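Erdale Robotics Club > Simulation league > House round, what we've got so far

greer_b
Evening all, and sorry for the long post! The house is loading properly on the club machines at last, and we've had a good wander about in it with the juniors. I'd like everyone to start in the bedroom, as the cabinet makes a nice obvious landmark and the striped bed gives you something big to steer round.
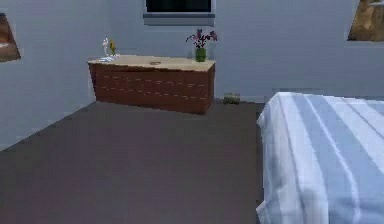 My thinking is 100 points for a full run, minus 5 for every bump, and we try it out on Tuesday.

tianyou_z
Lovely work Greer, but I'd argue for starting by the hallway. My lot have done the bedroom to death, and a doorway is where their route planning falls over (bless them).
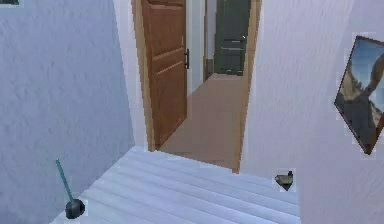 Plunger on the left, hallway straight ahead, green door at the far end.

I'd make the green door the finish.

bukola_etim
Not sure I agree, Tianyou. It's a hard start for the Year 7s, who only met the software in April. Could we let each team choose? I'd also like a word about the beds, as my pair keep treating the blanket as solid right down to the floor and then wonder why their map looks odd.

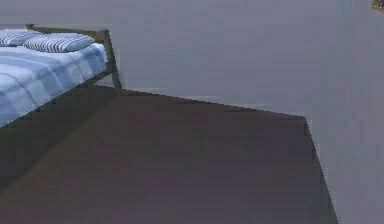
So a small bonus for mapping the legs properly would cheer them up no end.

greer_b
Happy with the bonus, let's say 5. Still not keen on two starts, it makes marking a misery!

tianyou_z
Then I'll do the marking :)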